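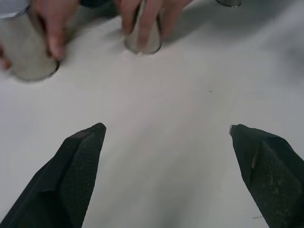
Eine Gleichmäßigkeitsprüfung im Oldtimer gewinnt man mit dem Kopf, und das Schöne daran ist, dass sich das wunderbar zu Hause üben lässt! Es geht darum, eine festgelegte Strecke in einer vorgegebenen Zeit zu durchfahren, auf die Hundertstelsekunde genau. Am Anfang bringt einen das Zählen mehr durcheinander als das Fahren, deshalb beginnt bei mir jede Saison am Tisch. Zwei umgedrehte Becher, auf jedem eine Hand, geben schon Start und Ziel ab, und ein dritter Becher weiter hinten taugt prima als zweite Zeitnahme, falls ihr gleich eine verschachtelte Prüfung probieren wollt. Ein Modellauto dazwischen, laut mitzählen, fertig.

Was ihr braucht
Eine Stoppuhr mit großen Ziffern, die rückwärts läuft
Ein Klemmbrett und einen weichen Bleistift
Kreide oder Klebeband für die Markierungen
Einen Beifahrer mit ruhiger Stimme

Schritt 1: Den Countdown einüben
Der Beifahrer zählt die letzten zehn Sekunden an, immer im selben Tonfall, und sagt bei null »jetzt«. Bitte nicht »los« oder »und jetzt«, sonst rutscht das Wort nach hinten. Volkan Baysal, mit dem ich in Dostlow gefahren bin, zählt so gleichmäßig, dass ich nach einer Stunde im Takt geatmet habe.

Schritt 2: Eine Teststrecke abmessen
Sucht euch ein Privatgelände mit Erlaubnis des Eigentümers und messt 200 Meter ab. Bei 30 km/h dauert das 24 Sekunden. Fahrt mit Schwung an und haltet den zweiten Gang, das Auto soll ruhig rollen. Setzt nach der Hälfte eine Marke, dort müssen noch genau zwölf Sekunden auf der Uhr stehen.

Schritt 3: Auf den Messpunkt zielen
Am Schlauch zählt das Vorderrad, an der Lichtschranke meist die Fahrzeugfront. Stellt das Auto einmal exakt an die Linie und merkt euch, wo sie vom Fahrersitz aus verschwindet. Beim langen Vorderwagen liegt man da anfangs herrlich daneben!

Schritt 4: Länger werden
Klappt es fünfmal hintereinander, nehmt 300 Meter, danach etwas Krummes. Unsere Lieblingsprüfung in Misow hatte 583 Meter mit einer Kehre, und gerade dort lernt man, verlorene Zeit sanft wieder hereinzuholen.

Schreibt jede Abweichung auf, mit Plus für zu spät und Minus für zu früh. Steht fast überall ein Plus, sagt der Beifahrer sein »jetzt« vermutlich zu spät, oder ihr bremst vor der Linie noch einmal kurz an.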